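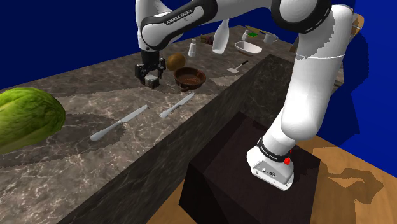 Getting limescale off a marble worktop

Kitchens > Cleaning

Fotini Moschos
We have a chalky ring by the tap. Vinegar worked on our old steel sink. Is it safe on marble?

Lihua Yuan
No. Vinegar and lemon both etch marble. Use a pH-neutral stone cleaner and a soft cloth, leave it for 4 minutes, then rinse. Repeat if needed – don't scrape.

Tien-fu Poon
Mine never came off fully. I stopped looking at it.

9 comments · 4 shares

Back to top | Contact Grallthorpe Home Help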